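LITSIDE PLAY AND LEARNING LIBRARY
Minutes of the Collections and Lending Meeting
Held in the Grudgate Room, 2018-06-07

1. Minutes of the previous meeting
The minutes of the January meeting were agreed as a correct record. The leak above the returns desk has been repaired and the item is closed.

2. Budget
A balance of £1797 was reported on the collections account. Of this, £600 is already set aside for the replacement of the outdoor sets and may not be used for other purposes. The invoice from Moradi for shelving remains in dispute and will be carried forward.

3. Play food and shop sets
3.1 The meeting considered the present method of packing the toy fruit and vegetables. Baskets have been going out unpacked, and pieces from one set have been coming back with another. It was proposed that the smaller groups of fruit be bagged by kind and that the bags travel with the basket. The yellow fruit, including the pear, has been tried first, in a clear zip-top bag with an orange-red seal.
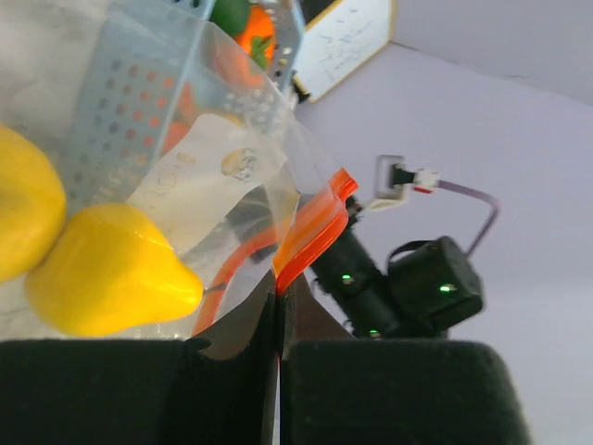 3.2 Members were in favour of clear bags in principle, as the desk can check a return without opening it. Concern was expressed about the seals, which younger borrowers may find hard to close. It was noted that the holes in the side of the light blue baskets already allow a partial check of the larger pieces, and that these need not be bagged.

3.3 Labels. The present paper labels are faint and should be reprinted in a darker ink. The wording is to give the name of the set, the contents and the return address at Litside. The supplier, Runden, has quoted for 400 labels, and the quotation was accepted.

3.4 It was asked whether the plastic bags should be lent to families with children under three. After discussion it was agreed that the desk would remove the bags before lending to such families and hand over the basket only. The lending form will be amended.

3.5 Packing is to be done on the marble worktop and no longer on the carpet in the reading area. The lemons are to be kept together in one clear bag and checked against the list beside the blue basket before the set is shelved.
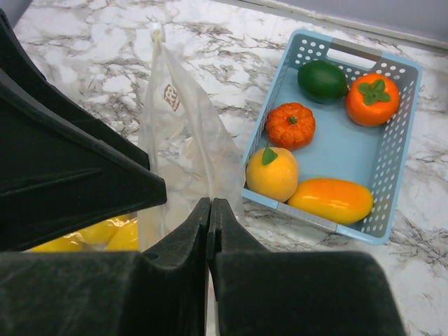 Grudgate asked by letter that its own branch be allowed to keep the lemons loose in the basket, on the grounds that its borrowers use the set mainly for market stall games and the bag would be put aside at once. The letter added that a bag left on a stall table is soon lost. The meeting noted the request and agreed that Grudgate might continue as at present until the next stock check.

4. Missing pieces
The charge for a missing piece of play food will remain at £2. No charge will be made where the piece is returned within the following loan period.

5. Any other business
The key to the upper store is to be signed for in the book.

6. Next meeting
To be arranged once the date of the stock check is known.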